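Green lights, wrong basket

I have been putting off writing this up, mainly because every time I sat down to do it the vendor sent another explanation. We are on the third one now. I don't believe that one either, but October is nearly over and I'd like to have my own version down somewhere before it gets tidied away.

For anyone new, the job is sorting small desk items into coloured baskets with two arms working over one table. Tape, clips, little boxes of staples, that sort of thing. The controller software is from Zallent. The sales pitch was that it copes with clutter, so we gave it clutter, including a table lamp it is supposed to leave alone. Rongrong Wan set up the runs and I sat next to her with a notebook and my arms folded.
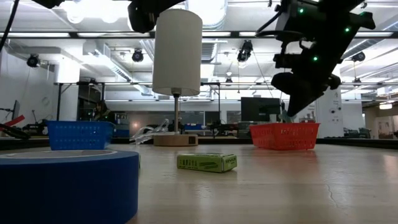

The right arm at the red basket, lamp and staple box in between.

What went wrong is easy to describe. At some point in a run, one arm would put an item down, the software would log the release, and then the arm would stay where it was for 7 seconds with every status light green. After that it would set off for its next target by the shortest path. The other arm had been told the space was free from the moment of the logged release. So for those few seconds we had one arm parked over a basket and another with permission to drive straight through it.

The first time, they touched. It was a scrape on a housing and nothing more, and Rongrong had her hand on the stop before I'd worked out what the noise was. The second time they missed each other by the width of a pencil. That one bothered me more, as the log for it is completely clean. Read the file on its own and you would think we'd had a lovely afternoon.

Zallent's first answer was that our lighting was too bright. Their second was that the clear plastic was confusing the depth reading. Fair enough, clear plastic is a pain, and I'd have accepted it if the stall only turned up near the plastic. It doesn't. We have it with the clips, with the tape, and once with the arm holding nothing whatsoever.

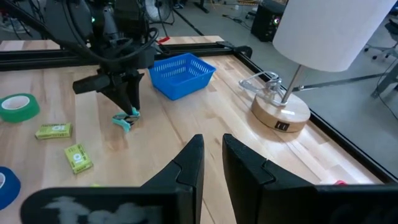 Photo: Rongrong Wan

The clips are a good test because they are fiddly and springy, and a poor grip shows up quickly. Gripping was never the trouble, though. I'll give the thing credit there, it picks up a clip better than I expected. The trouble is what the two arms believe about each other, and no amount of cleverness in the fingers helps with that.

So we did the dull work and went back through the logs. Across 2000 moves the stall came up 25 times, and all of them followed a release that was recorded early. The software seems to write down that it has let go when it sends the command, and it doesn't wait for the fingers to report back. I say "seems" as we can't see inside it. When I asked, I was told that the timing was "within expected behaviour". I'd love to know who was doing the expecting.

Explanation number three is that the cables are dragging on the joints and slowing things down. I went and looked. There is slack, and it does hang about more than I'd like, so Rongrong is going to tie it back properly before the next set. If the stall disappears I will say so here in large letters. But a slow joint doesn't explain a log entry written before the joint has moved. 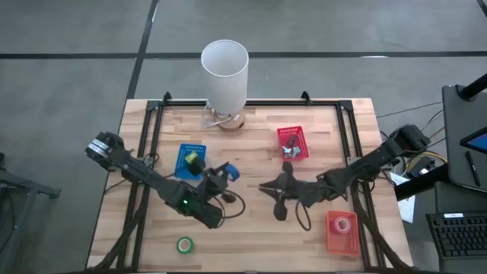

Both arms over the table, tape in the left gripper.

For the time being we've changed three things on our side. Only one arm is allowed in the middle of the table at once, which makes the whole business painfully slow. The top speed is capped. And a person sits by the stop for the full length of a run, with no wandering off to make tea, even when it has behaved itself all morning - especially then, in my view.

Zallent have promised a patch. I've asked for a written note of what it changes, and so far I have been sent a slide with a tick on it. Until the note turns up we'll stay with one arm at a time, and I'll post the next lot of logs whether they suit my argument or not.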